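Set the wrists up in the model first

Most commissioning schedules I read still treat simulation as a sales stage. The model gets built, it is shown to the client, and then it sits on a server while the technicians set up the actual machine by hand. On a two-armed mobile unit this is the wrong order. It costs days, and the days are spent on faults that a properly maintained model would have shown at a desk.

The machine I have in mind is a Kerr unit we look after at Nalton, which carries parcels and opens doors in an older building. Its setup sheet ran to 169 parameters when it came to us. Of those, 25 concerned the grippers: finger offset, closing force, wrist zero, tool centre point and so on. The left and right grippers are different units with different wrists, yet the sheet gave them one shared block of values. Whoever wrote it had copied the left block and changed the heading.

A shared block works on a bench. At a door it does not. The tool centre point on the longer gripper was out by 3 mm along the finger axis, which is tolerable for picking up a carton and intolerable for a lever handle, where the fingers have to pass behind the lever without touching the panel. The arm stalled, the controller logged an over-force, and the site technician raised the force limit. That cleared the alarm and wore the finger pads.

My view is that the tool data for each arm should be entered and proved in simulation before anyone opens the cabinet, and that the same file should then be loaded to the machine unaltered. If the machine disagrees with the file, measure the machine. Do not edit a value on the pendant and leave the model as it was. A model that has drifted from its machine is worse than none, as people will go on trusting it.
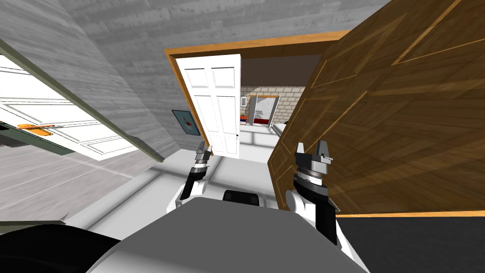
Words: Kylie Ngata | Render: Mendamero simulation desk

Door work makes the case well. With both arms raised, the reach of one gripper and the clearance of the other have to be judged together, and a timber door standing close to the right gripper leaves little room for a wrist that is not where the controller thinks it is. A lever handle and a small dark knob also call for different approaches, so a single taught grasp will not serve for both.

Gudrun Stöcker at Stistine has put the opposing argument to me more than once. Contact is poorly modelled, she says, and pad friction, hinge drag and cable pull can only be tuned on the floor. I agree about contact. We still run more than 200 physical cycles before sign-off, and the force limits are set there. Geometry is a separate matter — it can be settled beforehand, and should be.

The remaining objection is labour. Keeping the file current takes our technician half an hour after each wrist swap or pad change. I would write that half hour into the service contract and refuse to close the job card without it.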